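Drustileck two-arm bench kit: review notes
Speaker notes, 2020-08-17

Slide 1. Introduce the kit and the terms of the review. Drustileck supplied one unit on loan, with no fee and no sight of these notes. MacLeod did the assembly, I did the trials. Say early that the price quoted to us was for the kit without tooling or a service contract.

Slide 2. What is in the box. Two arms, a shared rail, two grippers, control boards, wrist cameras, software licence for one seat. The manual runs to 50 pages and the wiring section needs a rewrite. Mention the rail bolts: check them after the first day of use.

Slide 3. The task. Hand tools in and out of a tray on the floor of a tiled cell. Leave the wrist view up while explaining it. The tray is yellow plastic with a raised rim, and the screwdriver is lying inside it. A thin shaft near a sloped wall is a harder pick than the blocks used in the sales demo.

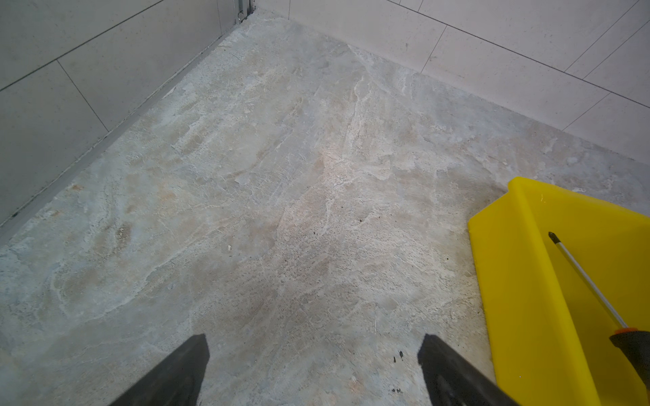
Maja Duda wrote back on the draft that the wrist view matters less than the grip force setting, and that she would not buy the kit until that setting can be changed during a run. Read her comment out in full. I agree on the force setting. I disagree on the camera.

Slide 4. Trial figures. 1000 attempts were planned in July and 576 were completed before the loan ended. Do not quote a success rate from the part run, as the harder tool positions were scheduled last. Omanton's kit will get the same schedule.

Slide 5. Layout. Both arms share the rail at the front of the cell and reach over the floor towards the back wall. Point out the screwdriver to the right of the tray, with the right gripper close to the handle. Cable routing is along the outside of the arms. Plamden sells a sleeve for this, which we have not tried. 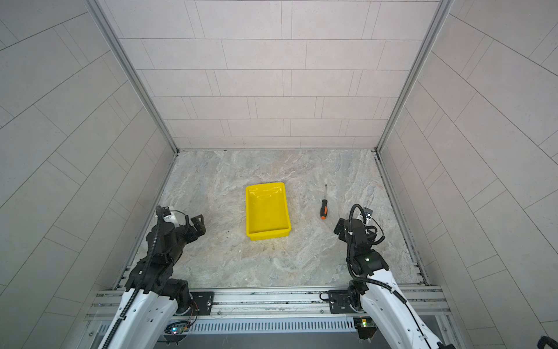
Can one arm be bought first and the second added later?
Drustileck sells the single-arm version on the same rail, but the second arm needs a new licence key and a full recalibration.

Slide 6. Support. Ticket 1640 covers the grip force setting and is still open. Replies came by email only. Close with the loan return date and the address for the raw logs.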